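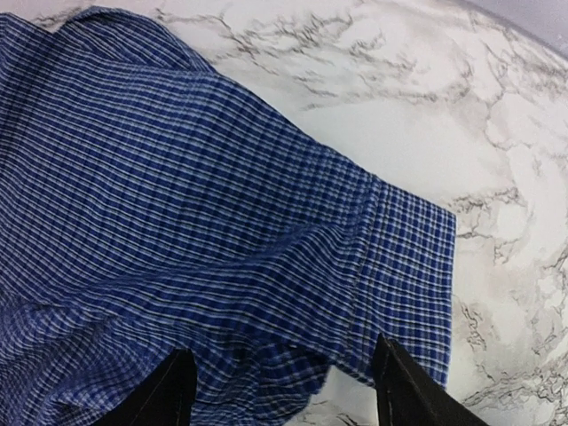 Figure 4. Gripper fingers at the cuff end of a checked shirt, wrist camera view.

4.3 Garment demonstration for visitors

Use this procedure for open days at the Drudthorpe site. The Skevari arm must already be homed (see 4.1).

1. Set the visitor barrier 1,000 mm from the edge of the worktop.
2. Lay one shirt on the worktop with a sleeve towards the arm. Do not iron it first.
3. Spread the sleeve until the cuff and its seam can be made out on the wrist camera screen.
4. Select programme 362 (Sleeve) and set the approach height to 500 mm.
5. Ask visitors to stand behind the barrier, then press Start.
6. When the arm has stopped, press Hold before touching the shirt.

Note: Small checks bend with the folds and can be mistaken for a seam. If error 763 is shown, smooth the cuff by hand and repeat from step 3.

Note: The Mininach room screen repeats the wrist camera view with a short delay. Give the commentary from the arm, not from the screen.

CAUTION: Keep hands, lanyards and loose cuffs away from the fingers while the green lamp is lit. Visitors must not load the shirt themselves.

For the towel programme, fit the Papadakis finger pads as described in 4.4.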